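# Skurley 2 is out, and it finally understands cloth

January 11, 2020

The second major version of Skurley, the open toolkit for turning hand-held gripper demonstrations into robot motion plans, went up for download this morning. If you've been following the project since the early test builds, you'll know why people here in Altach are grinning. The first version was great with boxes and cups. Give it a sweater and it fell apart.

The new release changes the part of the software that works out what the gripper is holding. The old code looked for one solid object with one position and one angle, then tracked that through the whole recording. Clothes don't have one angle! The new tracker follows the grip point and the fabric near it, and it lets the rest of the garment do whatever it likes. Higinio Sandoval wrote most of it over the fall, and he says the idea came after he spent an entire week trying to fit a box around a pillowcase.

"I had this very pretty box and it meant nothing at all," he said. "Once we stopped asking where the shirt was and started asking what the fingers were pulling on, the planner got something it could use."

The planner got a rewrite too. It now takes a recorded demonstration, breaks it up wherever the grip opens or closes, and replans each piece for the arm you have. You can swap arms with a config file. Joint limits are checked before the motion is built (they used to be checked afterward, with some exciting results), and a plan that can't be reached comes back with a plain message telling you which piece failed and at what time stamp. That last bit was Getsemaní Lozano's, and it's already my favorite feature.

For the release tests the team ran 300 recorded demonstrations of folding, lifting and hanging through the whole chain. Version 1 produced a usable plan for 59 of them. The new version still has trouble with thin straps and with anything that gets twisted more than once, and the team has put the full list of failures in the repository next to the successes, sorted by cause. Ottmar Teuber, who looks after the test scripts, would love more examples of both problem types.

Lighting was the other big job. Recordings made in homes rarely have the even light you get in a lab, and the old camera tracking would drift whenever a window came into view. Skurley 2 picks its tracking points again each time the brightness jumps and throws out the ones that land in blown-out areas. Rhea Maglaya also added a viewer that colors those areas in purple, so you can scrub through a recording and see which parts the tracker is ignoring — very handy when you're trying to work out why a path has a kink in it.

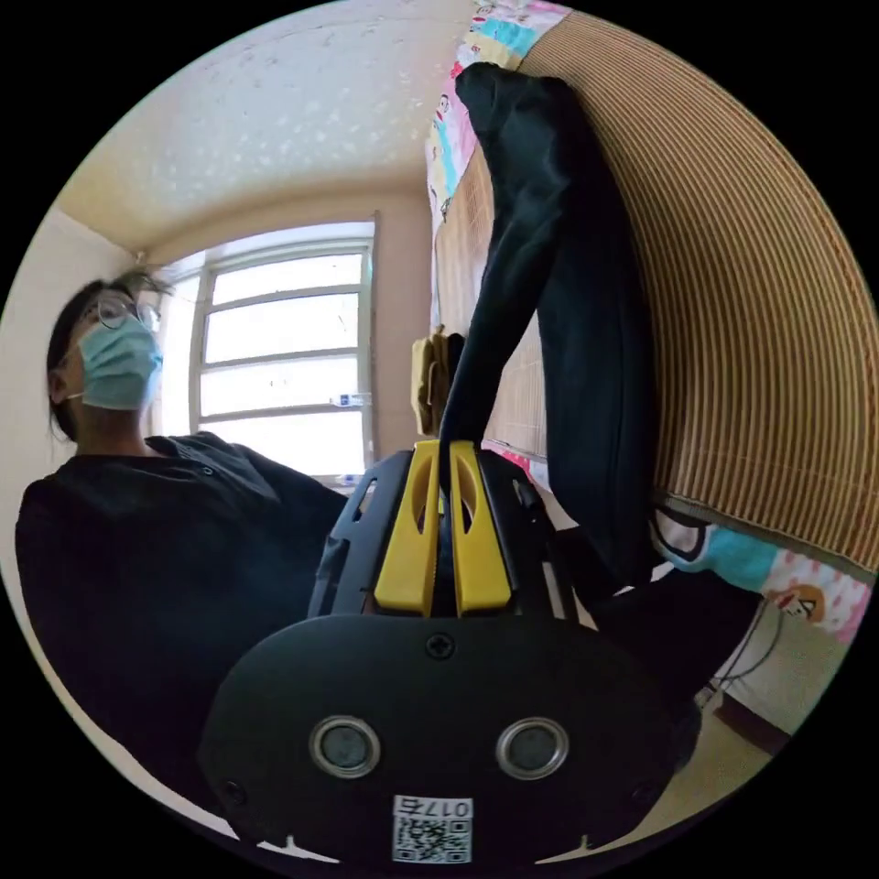 Dark fabric got its own fix in this release, and it was overdue. The old grip-point finder relied on an edge between the cloth and whatever sat behind it, so it did fine with a white towel and lost its way as soon as the colors got close. A long black garment held in the jaws is still a hard case, especially when the person in view is wearing black too and the panes behind them are solid white with daylight. The yellow jaws help a lot, and the finder now starts from their tips and works outward into the fabric. It also uses a wide background pattern when it can find one; the fine strips of a woven mat give it plenty of points to lock on to, even where the lens bends them into curves. Estrella Arriaga spent most of her time on that lens correction, and the new calibration tool takes 3 minutes from start to finish.

Upgrading is mostly painless. Old recordings load without conversion, but calibration files from version 1 have to be made again, and any custom scripts that call the old object tracker will need small edits. There's a migration page in the docs with before-and-after snippets. If you use the Pronesden driver for your arm, grab the newest build of that as well, or the planner will refuse to connect.

Next up is two-handed work, with a first preview planned for June. The Espinoza branch already has code that lines up the clocks from two grippers, and it's open for anyone who wants to poke at it. Bug reports go in the usual tracker, and please attach the log file!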